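Stidier are done, and I found out in line for coffee

21/10/2025

So my favorite band broke up and I read about it on my phone while waiting for an oat milk latte. Two sentences on their page, a thank you, and a link to the last batch of T-shirts. I bought one before I'd even gotten my drink.

If you've never heard of Stidier, don't feel bad. They put out 5 albums over 10 years and I doubt any of them troubled a chart. I only found them because they opened for somebody else at the Chowdary, back when it still had the sticky carpet, and I spent the whole headline set at the merch table trying to decide between two CDs (I got both, and then couldn't afford the bus home).
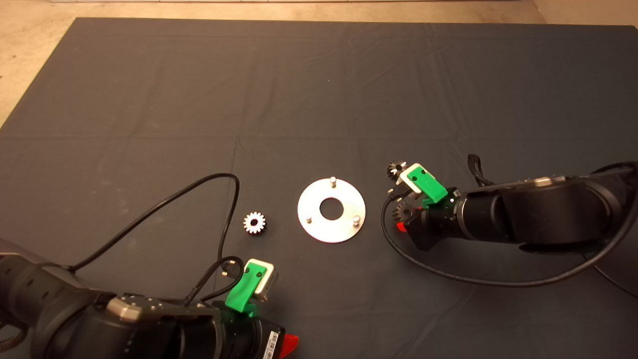 Anyway, I've had the records on all week. The one everybody loves is Rarnatside, and yes, fine, it's the best one. Side two is as good as anything I own. But I keep going back to the debut, where the singer is clearly terrified and the drums sound like they were recorded in the next building. There's a bit in the third song where she laughs in the middle of a line and they just left it in!

The last time I saw them was in April, at Jeltunis. The room holds 2000 and I'd say it was half full, which made me sad for them, but they played for over 167 minutes with one short break. They did the slow version of "Paper Coats" and a cover I didn't recognize and still can't find anywhere. If you were there and know what it was, please tell me, it's driving me nuts.

There's a rumor about a live album from that night – I'm trying not to get my hopes up. The sound was muddy on the left side where I was standing and the bass cut out twice. I'd still buy it.

The T-shirt is coming in a medium because they were out of large. I'll wear it to bed if I have to.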